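Protau opens orders for its Fena cloth-folding kit

18 March 2019
By Muireann Quinlan

If you've been following my grumbling about laundry robots (and plenty of you write in about it, so I know you have), you'll be glad to hear there's finally one you can order. Protau has started taking orders for the Fena kit, a gripper and software bundle meant for small arms that already sit on somebody's bench. The basic set costs $322, and the one with the spare fingertip pads is $356. I'd go for the second one, but then I'm hard on fingertips.

I've had a loaner at my desk for 10 days now and I've given it a lot of cleaning cloths. Cloth is a pain for robots! A mug stays mug-shaped when you grab it, but a rag slumps and wrinkles and never looks the same way twice. The Fena's approach is to go for a hem first, close two fingers on it, lift a little, and then decide what to do next. 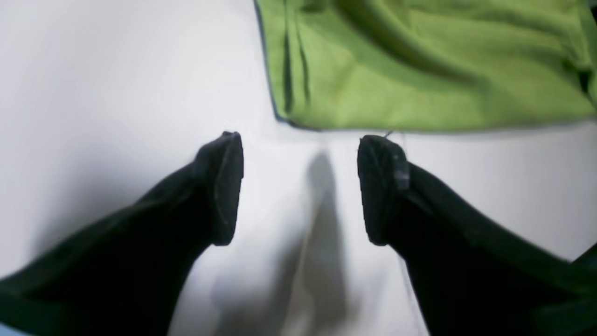
It's slow, I'll say that up front. There's a pause before every grab that had me leaning toward the screen muttering "go on, then." But once it has hold of an edge it hangs on, and small towels come out in decent squares. Big bath towels are another story, and the manual pretty much tells you to skip them. Fitted sheets? Don't even ask.

Setup took me most of an afternoon, mainly thanks to a calibration step that wants a plain, evenly lit surface and gets cranky if you move your lamp. The software side comes from Triler, and it's friendlier than the last thing of theirs I tried. You can watch each attempt play back, mark where it should have grabbed, and send it off to try again. I got weirdly hooked on that part.

Protau says the first batch is limited to 100 kits, with a second one planned for August. There's also an adapter for the older Perić arms, sold separately, which I haven't tried yet. If you're running one of those, drop me a line and tell me how it fits, and I'll add your notes to the longer review once I've sent my loaner back.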